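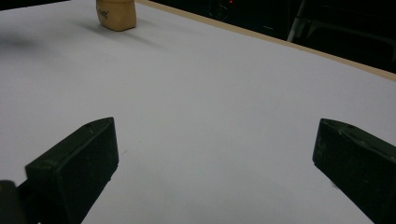
Small block, far end of the white table.

Wooden blocks - the Urkthorpe table
12 September 2019

Quick page this, more to follow when I get a minute. The blocks came out again in August after a long sit in the cupboard at Urkthorpe and a few of you asked to see them. Most are from the old Gruber box, a few odd ones from Kunlow that got mixed in years ago and never got seperated. Only the one picture up so far, rest still on the card.

About the one at the top. Tan, somewhere between beige and honey, bit of grain to it. Edges gone soft and rounded, which I like. Sharp new ones never feel right in the hand. White table is matt so no glare, good for pale wood. Light was dim that day, everything came out slightly blue-grey round it but the wood still looks warm.

Still to go up:
- the long ones, need a wipe first
- arches, if I can find the second one
- the Drastetti set, painted, lid missing

Sizes - people keep asking. Not measured yet. The cubes in the Gruber box are 45 mm, the Kunlow ones a touch under, so they wobble if you stack them together. You have been warned.

Cleaning: damp cloth, dry straight away, no soaking. Bit of beeswax if they look thirsty. Dont use the spray polish, it goes sticky.

Whole lot is some 1000 pieces if you beleive the label on the crate. Will add more pictures as they get done, newest at the bottom.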